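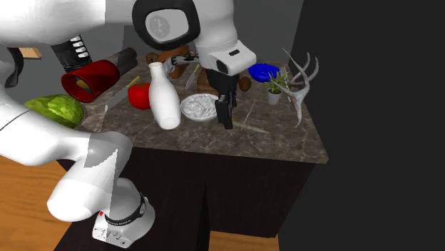 What the Robots Did When We Went to See Them

Last updated June 15, 2020

If you have ever watched a movie with a robot in it, you probably think you know what a visit to a robot lab is like. There will be lasers. Something will escape. A scientist with terrible hair will shout "Shut it down!"

I went to the open day at the Birkside lab, in the town of Flindside, and I am sorry to report that the most exciting noise I heard was a cookie being dropped. I had a wonderful time anyway, and I am going to tell you why.

First, a surprise. Most of the robots at Birkside are not in the room with you. They live inside a computer, in a pretend world called a simulation. A simulation is a bit like a video game, except that the people who build it fuss a great deal more about gravity. If a pretend tomato rolls off a pretend counter, it has to fall the way a real tomato would. (It does not have to be mopped up afterward, and this is one of the great joys of the job.)

The robot we watched is called Najafi. It is one big white arm, with joints that bend a little like your shoulder, elbow and wrist, and at the end it has a gripper. A gripper is a robot's hand. Yours has five fingers and is probably sticky. Najafi's has two and never is.

Najafi works at a kitchen counter, and whoever set the counter up had either a fine imagination or no idea what a kitchen is for. There is a cabbage. There are knives, and a fork, and a blue plate. There is also an antler. I asked Forough Soltani, who was running the demonstration, what sort of recipe needs an antler.

"None that I'd eat," she said. "But if the robot only ever practices with cups, it gets very good at cups and hopeless at everything else."

That is worth thinking about. You can pick up a cup, a potato or a fork without stopping to make a plan. Your eyes see the shape, your brain picks a grip, and your fingers get on with it. You learned this as a baby, mostly by dropping things and looking pleased. A robot arm has to learn it too, and it doesn't even get a nap.

So how does an arm pick something up? At Birkside they split the job into 4 steps:

1. Look. Work out what the thing is and where it is.
2. Reach. Move the arm close without knocking over the neighbors.
3. Line up. Turn the wrist so the thing is between the fingers.
4. Squeeze. Enough to hold on, and not enough to make juice.

Step 3 is the sneaky one. Try it yourself. Stand a pencil up in a lump of modeling clay, hold out your thumb and one finger like a crab, and move in very slowly with one eye shut. It is harder than you think, and you have had years of practice at having a hand. 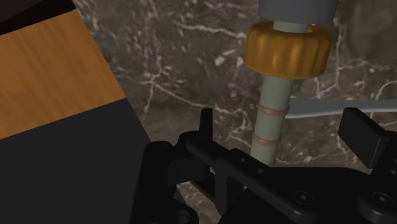

With something tall and thin, being a tiny bit off to one side matters a lot. One finger bumps it before the other is anywhere near, and down it goes. So the robot needs to know where both of its fingers are, all the time, and where the thing between them is too. You do this without thinking. Najafi does it with numbers, a great many of them, very fast.

And when it goes wrong? Somebody presses a key and the whole kitchen goes back to the start, cabbage and all. Forough told us that Najafi had practiced one single move 233 times before we arrived. I have never practiced anything 233 times, as my piano teacher will tell you.

After the demonstration, some 18 of us squashed onto a bench built for far fewer and asked questions. A boy from Flamadley School wanted to know if the robot got bored. (No. It doesn't feel anything, including pride, which seems a shame after all that work.) A girl wanted to know why they don't just use a real kitchen. They do sometimes, later on. But real arms are heavy, real bowls break, and a real arm can't start over by pressing a key.

Then a very small person at the end asked if it could make toast.

"Not yet," said Forough, and wrote something down.

The next open day is in January. Bring a grown-up and a question. There will be cookies if I don't get there first.

Reader comments

Hamidreza Bagheri: My daughter is 6 and did the pencil test at breakfast. Then she did it with a spaghetti noodle. Then with the cat's tail. Could you please add a line about cats?

toastfan: i was the one who asked about toast

Flamadley Room 4: We tried the crab hand with both eyes open and then with one eye shut. One eye is MUCH worse. Our teacher knocked hers over the most.

pencilcase_pirate: What happens if it picks up the antler? Do you win?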